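Ticket: Kitchen counter, Utside flat, drawer unit and cutting board
Opened by: Davina Morrison
Assigned to: Calum Leckie
Site: Flurnville, Utside building, second-floor kitchen
Priority: Low
Status: Closed

Opened Wednesday, August 7, 2019

Davina Morrison, 8:22 am
Two problems with the kitchen counter. The cutting board rocks when you press on one corner, and the front drawer on the wooden unit sticks when it is halfway out. You have to hold the unit with the other hand or the whole thing slides forward. There is a plate with a lemon on top of it, so I would like this fixed before the plate ends up on the floor.

Calum Leckie, 9:05 am
Is the board rocking everywhere or only in one spot? Please try it in the middle of the counter with nothing under it. Check for crumbs first. Also, what is in the drawer?

Davina Morrison, 9:40 am
Wiped the counter and put the board in the middle. Left the small green bowl on it. It still rocks if I push on the front left corner, less than before. Drawer has tea bags and a box of matches in it. Nothing is jammed at the back that I can feel.
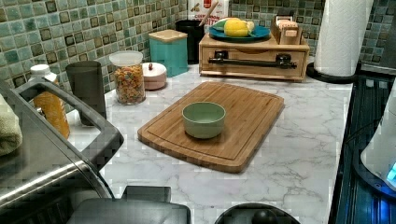 I also tried turning the board over. It rocks that way too, but on the other diagonal, so I think the board has a slight twist in it. We have had it for a couple of years and it used to get left in the sink overnight.

Calum Leckie, 10:15 am
Agree, sounds like a twist. Bamboo will sometimes settle if both sides are wetted evenly and it dries standing on its long edge. Give it a full day. If it still moves after that, put a damp dish towel under it when you cut. I would not sand it.

For the drawer, take it all the way out and look at the two side runners. If they are bare wood, rub a candle along them. Check the screws behind the black handle as well. If one is too long it can catch.

Arnar Briem, 11:30 am
I use that kitchen in the mornings. The drawer got worse when the unit was moved over to the right side of the counter. Might be worth checking that it sits flat. Also, can the cereal jar and the orange juice please stay at the back where they are. Last time somebody fixed something they ended up in the hall closet.

Calum Leckie, 11:48 am
Noted, nothing along the back needs to move. Davina, do you know the make of the board? If we replace it I would like to get the same one.

Davina Morrison, 1:10 pm
The name is on the board, near one end.

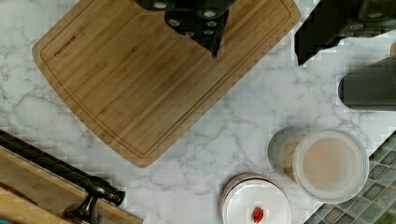 Board on the counter, lettering reads FARBERWARE.

Drawer is out. Runners are bare wood and one had a dark shiny patch. Rubbed both with a candle, 20 strokes each side, and put it back. It runs smoothly now. Handle screws are fine. I put two felt pads under the unit and it has stopped sliding.

Calum Leckie, 1:25 pm
Good. Leaving this open until the board has dried.

Davina Morrison, next day, 4:50 pm
Board is better but still moves a little on one corner. With the damp towel under it I can't feel it. Happy to leave it at that. Please close.

Calum Leckie, 5:02 pm
Closed. Reopen if the drawer starts sticking again.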